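Search this site
Type and press enter

The hedgehog byelaw, and why I wrote to the council

Posted in April. 4 comments

I put in my objection to the Cornden wildlife byelaw last night, with a few hours to spare before the deadline. A couple of people have asked me what it said, so I'm putting the main points up. If you don't live in Cornden you can probably skip this one.

The byelaw as drafted makes it an offence to keep any wild mammal on residential premises for more than 24 hours without a registration from the council. It was written after the business with the foxes on Hrubý Lane, where a man had several of them in a garage and sold them on. I don't think anyone was sorry when that stopped. The trouble is the wording. "Any wild mammal" takes in hedgehogs, and "keep" isn't defined anywhere in the draft. If you find an underweight hedgehog in October and put it in a box in the utility room until it's fit to go out again, you are keeping it.

Registration costs £605 for the first year. There is also an inspection, which you have to be at home for, and a form that asks for the floor area of each enclosure. I rang the council to ask whether a plastic storage box counted as an enclosure. The woman I spoke to was polite and said she would find out. I haven't heard back yet.

I've taken in hedgehogs for five winters now. I'm not a rescue and I don't have a name or a charity number. Usually it's one or two at a time, passed to me by the vet's nurse when the proper rescue at Vullero is full, which it is from the end of September until well after Christmas. Vullero has a licence and a building and will be fine under the new rules. Zuzana Hudec told the public meeting that the rescue relies on people like me to take the ones that only need feeding up, and that if we stop she will have to turn them away at the door. The minutes record this as "a comment was made about capacity".

The petition against the draft had 3,622 names when it was handed in. That's a lot for a town this size. The council's reply said that petitions are noted but that individual responses carry more weight, so I sat down and did an individual response.

What I asked for was fairly small. I want an exemption for sick, injured or underweight animals being cared for with the intention of release. Matúš Skála, who chaired the meeting, said the council was worried that an exemption like that would be used by the fox man and others like him. I can see that. My answer is that the exemption could be limited to named species, with a limit on numbers, and a note from a vet if somebody queries it. Most of us have a note from a vet already, as that's where the animals come from.

I also said that the 24 hours is no use to anyone. A hedgehog that comes in cold on a Saturday evening can't go back out the next evening, and the office you would register with is shut until after the weekend.

I didn't say anything about the feeding section, which bans leaving food on the ground overnight within a certain distance of a public path. I think it's a bad section too, but Juraj Hájek has written four pages on it and he knows more about rats than I do. His letter is on the residents' noticeboard outside Cerkico if you want to read it. Take your glasses, he's used both sides and the print is small.

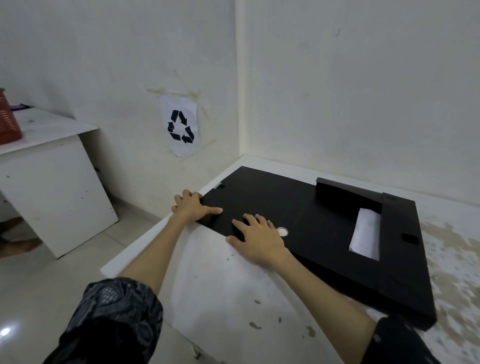

Remedios Tagle wrote to say that I've been too soft on the whole thing. Her view is that the council shouldn't be in this at all, that cruelty to wild animals is already against the law, and that the fox case was dealt with perfectly well without a byelaw. She thinks asking for an exemption means accepting the rest of it. She may be right about that. I went for the exemption on the grounds that they might agree to it, and I'd sooner have something in place by autumn.

The responses go to the full council next month. The public can attend but can't speak unless they've asked beforehand in writing. I have asked. You get five minutes, and I'm told the clerk does cut people off.

If you sent in a response of your own, keep a copy. Two people have already been told theirs can't be found. I sent mine by email and then took a printed one to the front desk and got it stamped, which took most of a lunch hour.

I'll put something up after the vote. In the meantime the hogs are waking up, so check under the hedge before you strim.

Share this post
4 comments
5 shares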